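Protard Hand Grippers (pair)
Hand-held demonstration grippers for two-armed work

Home / Teaching tools / Hand-held / Protard pair

Availability: in stock
Sold as: one left, one right
Ships with: carry case, cables, calibration card, spare finger pads

If you have ever tried to teach a two-armed robot something fiddly with a pair of joysticks, you know the feeling. Your hands know exactly what to do, and somehow none of it gets through. The Protard pair is our answer to that, and it's the product we have the most fun with in the workshop. You hold one gripper in each hand, you do the job yourself, and the motion of both hands is recorded together with the opening and closing of the fingers. There's no robot in the room while you do it, unless you want one there.

The fingers you squeeze are the same shape as the fingers on our arm-mounted Protard. That sounds like a small thing and it's the whole reason the product works. When you pick something up with these, you're limited in just the way the robot will be limited, so you quickly stop doing the clever things that only human fingertips can do. You find the grasp that a gripper can manage. People usually get the hang of it in one afternoon, and then they start racing each other.

What people teach with it

Packing, sorting, folding, opening, closing, turning things over. Our customers are mostly small labs and a few shops with odd, short-run handling jobs, and they keep surprising us. The tasks we like best are the ones where one hand has to hold while the other hand works. A single arm struggles with those and a joystick operator gets tired of them very fast, but with a gripper in each hand you simply do it.

Picture frames are a favorite of ours. A frame with an easel back has a bit of everything: a flat object that wants to slide, a hinged cardboard flap, thin edges, and a face you'd rather not scratch. We lay a white sheet over a board so the frame has something kind to lie on, put it face-down and go from there. Brace one side with the left gripper, bring the right one in toward the other edge, and let the two hands share the work the way they would at your kitchen table.

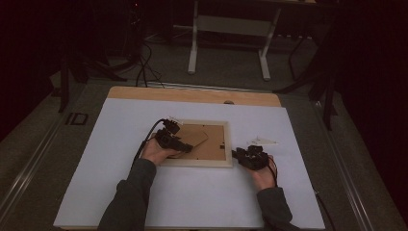
What makes this kind of task worth recording is how much of it is timing. The bracing hand has to settle before the other one pushes, and it has to stay put a little longer than you would think. With the pair, both hands are stamped by the same clock, so that small wait is kept in the recording and can be learned from. We tried it for a while with two separate clocks – never again.

How a session goes

1. Clamp the dock to your table and set both grippers in it. They find their zero by themselves.
2. Pick them up. The light on the dock goes from amber to green.
3. Touch the fingers together once to start a take.
4. Do the task at the speed you would like the robot to do it. Slower is fine. Jerky is not.
5. Touch the fingers together twice to end the take.
6. Reset the objects and go again.

You can throw a take away from the dock with the long button. Please do! A fumbled grasp that you rescued nicely is good material and should be kept, but a take where you stopped to scratch your nose is just noise.

Recordings open in Pitel, our viewer, where both hands are drawn as moving fingers on one timeline. Scrub through it, trim the ends, tag what you like. Pitel comes with the grippers and runs on any ordinary office computer.

By hand or by remote

The same grippers will also drive a pair of arms live. Plug the dock into a Berneo controller, hold still for a moment while it matches your hands to the arms, and then the arms follow you. This is the mode to use when you need to see how the real arm copes with a load, or when the part is something you would rather stand back from.

We still suggest starting by hand. You'll record far more takes in a morning, your feel for the objects is better, and you can set up on whatever table is free. Then switch to remote for the last stretch, when you want takes made on the real machine. Plenty of our users mix the two in one set, and Pitel marks which is which.

Details

Use: two hands, seated or standing
Finger style: angular, swappable with three screws
Finger pads: soft (fitted) and ribbed (in the case)
Connection: one cable per gripper to the dock, one from dock to computer
Takes stored on dock: 4,000
Finger force: recorded on both sides
Remote mode: needs a Berneo controller, sold separately
Works with: Protard arm-mounted grippers, Ghasemi wrist adapters
Warranty: 3 years, pads not included

Questions we get a lot

Do I need both?
You can record with one and leave the other in the dock. We don't sell them singly, though. Everyone who bought a single from the first batch came back for its partner.

Why cables?
We built a wireless version and liked it very much, right up until the batteries ran down in the middle of a good run. Cables also keep the grippers lighter. Route them back over your forearms and away behind the table and you'll forget them soon enough. A loose sleeve is more of a nuisance, so roll it up or wear something close at the wrist.

Are they heavy?
For the first few takes, yes, a bit. Rest your elbows between takes and swap people every hour or so. We like two people taking turns, one recording and one resetting the objects, and then you also get two styles of doing the same job, which helps.

How many takes do I need?
It depends so much on the task that we don't like to give a number. Start small, train something, watch where it goes wrong, and record more of that part. Move the object between takes. Turn it a little. If you lay the frame down in exactly the same spot every time, the robot will learn that spot.

Can left-handed people use them?
Sure. The two grippers mirror each other and neither is the main one.

My fingers no longer touch cleanly at zero.
Check the pads first. A worn pad is nearly always the cause, and a new set takes 5 minutes to fit. If that doesn't cure it, run the calibration card from the case and write to us with the result.

What's new in this version

Stiffer fingers, a dock with a proper clamp, and a start signal that no longer gets confused when you set down something thin. That last one came from Hafþór Thoroddsen, who was teaching a robot to handle sheet cardboard and sent us the nicest bug report we have ever had, with drawings. The older dock can be upgraded. Send it in and we'll swap the board.

Page updated 12 February 2019

Also in Teaching tools
Protard finger pads, set of 4
Ghasemi wrist adapter
Berneo controller, two-arm
Pitel viewer, extra seat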